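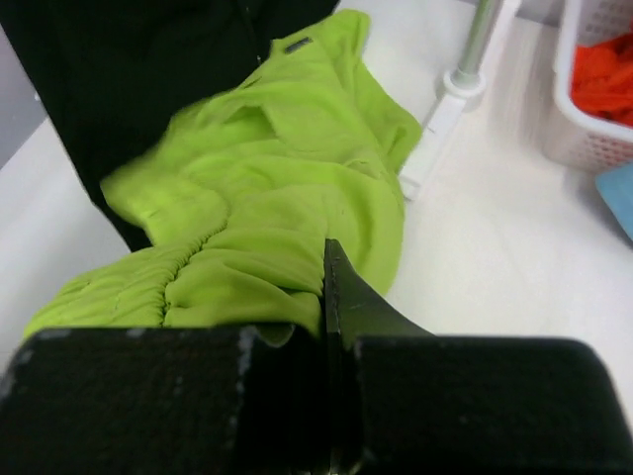
## Teleoperators wanted, Stundosdale (part-time, paid)

Skovuris is looking for people to work two robot arms by hand so that a learning system can be trained on the recordings. The current task is clothes: picking garments out of a pile, putting them on hangers and hanging them on a rail. You do not need any background in robotics or programming. Most of our present operators came from shop work, catering or care.

The posts are based at our unit in Stundosdale, a short walk from the Ondesbridge bus stop. They can't be done from home.

### What the work is

You sit at a desk with a pair of hand controllers. When you move a controller, the matching arm moves and its gripper opens or closes with your fingers. You watch the bench directly and also on a screen, where you can switch to the wrist cameras for close work such as getting hold of a collar.

One attempt at the task is called an episode. You start the recording with a foot pedal, do the task at a steady pace, and stop the recording when the arms are back at rest. After each one you mark it as good, usable or failed and pick a reason from a list if it failed. A failed episode is still kept, so please don't be tempted to mark it up.

The target for a trained operator is 27 episodes in a session. New starters are not held to this in their first month.

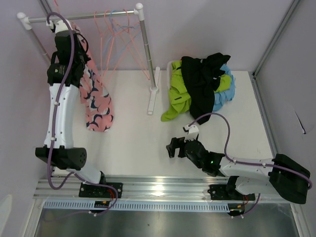 *Clothes-hanging bench, both arms, rail and hangers at the left.*

Between episodes you will:

- put the garments back in the bin in a different order, crumpled differently each time
- move the hangers along the rail, following the layout card
- wipe the finger pads and report any that are coming away
- note the batch number in the log

Soft clothes are harder than they look. Fleeces and thin knits slip, dark items are hard to judge on the screen, and the hangers catch on each other. Expect your first few sessions to be slow.

### Hours and pay

Sessions last three and a half hours, morning or afternoon, with a break halfway. We ask for at least 2 sessions a week and can offer up to five. Tuesday mornings and all of Friday are where we are shortest.

Pay is by the hour and the same for everyone doing this job, whatever their episode count. The rate is on the information sheet, which we send to anyone who asks. Training is paid at the full rate. Travel is not covered.

The contract runs from September until the clothes data set is finished, which we expect to take some 200 sessions across the whole team. There may be further work after that on folding and on kitchen items, but we can't promise it.

### Who we are looking for

You should be:

- 18 or over, with the right to work in the UK
- able to use both hands at once for fairly fine movements
- comfortable looking at a screen for long stretches
- willing to do the same thing many times without rushing it
- able to follow written instructions in English

Left-handed people are very welcome. Nearly all our recordings so far were made by right-handed operators and we would like a better spread. Glasses are fine. If you have a wrist, shoulder or neck problem, talk to us before applying; the desk and seat adjust a good deal, and we can look at shorter sessions.

### What we record

We keep the camera footage from the bench, the positions of the arms and your controller movements. There is no camera pointed at you and no sound is recorded. Episodes are stored under an operator number. Polat, the firm that trains the model, gets the number and the recordings but not your name.

### How to apply

Ask for a form at the Skovuris front desk, or use the jobs page on our website. We don't need a CV. Tell us which sessions you could do and when you could start.

Everyone who meets the points above is invited to a paid trial of an hour and a half. You will get twenty minutes' practice with one arm, then try a garment with both. We are looking at how you handle the controllers and whether you stick to the steps, so don't worry if the garment ends up on the floor.

Questions about the work or about access to the building should go to Thibault Chevalier, who runs the operator rota. He is usually at his desk after 2 pm.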